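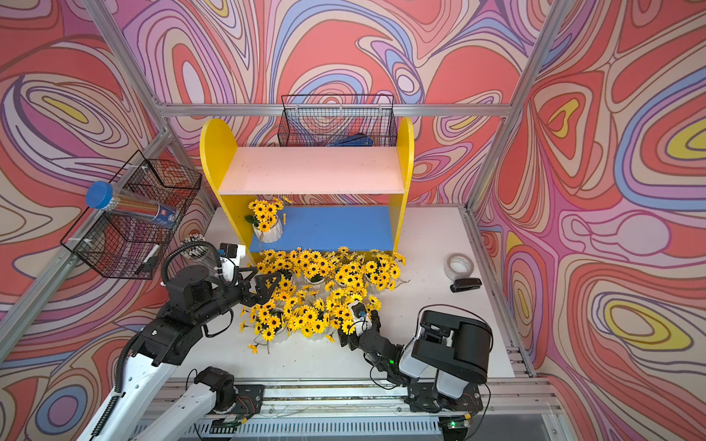

HOME & STUDIO NEWS

Prultside brings back the loud wall – swirl paper and yellow-sided shelf lead new small-room range

BARKBY – Wallpaper that does not sit quietly. That's the pitch from Prultside, the Barkby furnishing house, which puts its new Tirkness range on sale this January. Paper, shelving, wall baskets, a few bits for the desk. All meant for small work corners and hobby rooms, the kind where every inch of wall has to earn its keep.

The paper comes first. Thick looping lines in coral red, salmon pink, lavender, lilac, periwinkle blue and cream, with yellow turning up now and then. It is drawn from a 1965 pattern book found in the company's own store room, and redrawn by hand by in-house designer Zuzanna Kozłowski.

"The old sheet was brown and orange," said Kozłowski. "We kept the loops and threw out the brown. I wanted teardrops you could get lost in while you're on the phone."

Prultside suggests running it on all the walls of a nook, not just one. Bolder that way. Customers who are nervous can order a sample sheet first, and most of the people who tried it at home in the autumn went ahead with the full room, the company says.

Then the shelf. Two tiers, wood, pale pink board on top and solid blue below, held between rounded yellow side panels shaped like tall arches. It stands against the back wall and takes a plant pot or a row of books, whatever is around. The launch display has yellow artificial sunflowers in a white ribbed pot on the blue board, and the pink one left bare.

"Leave a board empty if you can," said Kiros Negash, who runs the Barkby showroom. "People fill a shelf the day they get it home and then theres no room for the thing they need on Thursday."

Black wire mesh baskets go on the wall to keep small stuff off the shelf. One hangs above it, one on the side wall – markers, a lidded tub of sticks or pencils, that sort of thing. Open top, so you can drop things in without looking. Mesh, so you can see what you dropped. The baskets are sold singly and come with screws.

The range was put together with Tesfamariam, the joinery workshop that has built for Prultside for 9 years. Workshop head Gebremedhin Endale said the arches took the most time.

"A square side is easy, a round one shows every mistake," Endale said. "We sent 2 versions back before the curve was right. Then the yellow – dont get me started on the yellow."

A first run of 50 shelves is ready, with more to follow in spring if they go. The paper is made to order and should reach customers within two weeks. Stores wanting the full display should get in touch early, as fitting slots are filling up.

Showroom visitors can see the shelf, baskets and paper set up together from opening day. Paper samples are free at the counter, one per colorway. Delivery outside Barkby is quoted seperately.

Trade orders: Lilian Were, sales desk, Prultside
Press and picture requests: Ottó Fülöp, press office, Prultside

ENDS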